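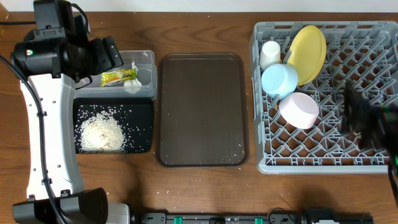
A resident on the east side wrote in to say that the water meter readings for the last quarter could not be right, as the house had been empty for most of it and the bill was higher than the one before. The letter asked that the reading be checked before any new tariff was set. It was taken as read and is dealt with under item 3.

Hollside Water Supply
Minutes of the ordinary meeting, Jul 31, 2024

1. Minutes of the previous meeting
Accepted with one correction. Under "Valves", the words "upper tank" should read "lower tank". The file copy is to be amended.

2. Matters arising
The standpipe at the depot gate has been fitted with a new cap and chain. Closed.
The request for a shorter route for the tanker has not been answered by the shire. Carried over.
The old pump log was to be copied before the paper got any worse. Pages up to the change of pump are done. The rest are stuck together and will be left to dry flat first.

3. Meter readings
Firnix read 572 meters in the quarter. Of these, 13 were entered as estimates. The reasons given were locked gates, dogs, and meter boxes filled with soil.
The property in the letter was one of the estimates. The figure had been worked out from the same quarter last year, when the house was lived in. It was agreed that the account be held until an actual read is taken, and that no late fee be added.
The meeting noted that an estimate is marked on the bill only by a small letter E beside the reading. Several people had not known what the E meant. The word "estimate" is to be printed in full from the next bill run. Firnix has said its billing layout can take the longer word if the "previous read" column is made narrower.
It was asked whether a second estimate in a row should be allowed at all. Views differed. Held over until Firnix supplies a list of properties estimated in consecutive quarters.

4. Main replacement, Plevaveck Road
The line to be replaced measures 2,851 metres from the lower tank to the end cap. The existing pipe is asbestos cement and has been patched in many places. The new pipe will be laid on the opposite verge so that supply can stay on during the work.
Backlund has provided a revised programme. Trenching starts at the tank end. Changeover of house connections follows in blocks, with written notice left at each house the day before the water goes off.
Points raised:
The verge near the culvert is soft in winter and the excavator may need mats. Backlund to price.
Driveway crossings will be bored where the driveway is sealed, and open cut where it is gravel. Gravel to be compacted in layers. The last job left wheel ruts at a number of entrances and there were complaints.
The old pipe will be left in the ground, drained and capped. Its position is to stay on the plans and be marked as disused. It is not to be cut or lifted by landholders.
Programme accepted, subject to the price for mats.

5. Pressure at the top end
Low pressure was again reported in the early evening. The logger was on the hydrant for most of July and the trace shows a steady drop from late afternoon, with recovery overnight. There is no sudden step of the kind a burst would give.
The pressure reducing valve has been set by hand since its pilot was removed for repair. Options are to refit the repaired pilot or to replace the valve. The repaired pilot is to be tried first. The logger stays where it is until there is a full week of readings with the pilot back in.

6. Water quality
All samples clear. Chlorine at the last tap on the line was at the low end of the range. Flushing of that branch to continue.

7. Tariff
Deferred. The draft was sent out with 2 pages missing and could not be discussed. To be sent again in full with the next agenda.

8. General business
The key to the dosing shed does not turn easily. Lock to be replaced and the new key tagged.
The gutter on the pump house is leaking over the door. Sealant to be tried.

Meeting closed. Next meeting to be advised by post.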